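Sorting day at Tollen, 6th May

The linen sale needs everything folded to one size before it goes in the boxes, and in March we were still doing that on the morning itself. This year the folding got a table of its own. 

The table is covered in dark green. Pale cloths show up well against it, and creases are easy to find. Past the far edge lies the cardboard, with the navy and the pink on it.

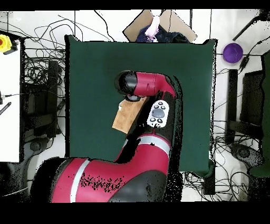
*Photo: Uwe Mühlbauer*

Colors stay off the green until the tan and cream pieces are finished. Dark lint on a light napkin means another wash, and the Lindilero machine downstairs takes 80 minutes a load. The purple bowl on the floor is for pins and loose labels. Please check it before you sweep.

Tan cloth on the green, folded, with some creasing still in the fabric. Cloths this color are folded in half, then in half again, and pressed flat by hand before they are stacked. Do not iron over a fold. Stacks go up to 4 high and no higher, or the bottom ones mark.

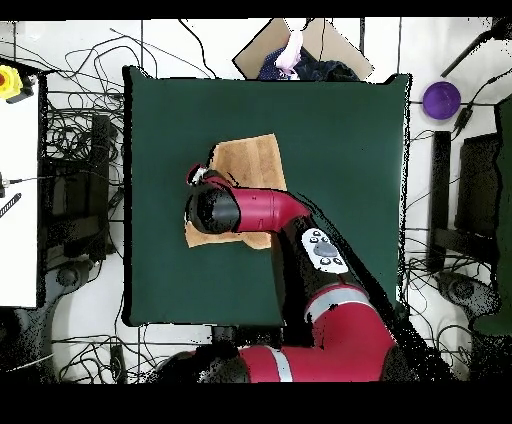
Kjærgaard wrote in to say that thirds work better than halves for anything with a hem on one side, as the hem can be tucked to the inside and the stack sits level. We will try it on the tablecloths and keep halves for the napkins.

Last year's sale came to 2,740 pieces. Boxes for Plultau are packed last and should be left open until the list has been checked.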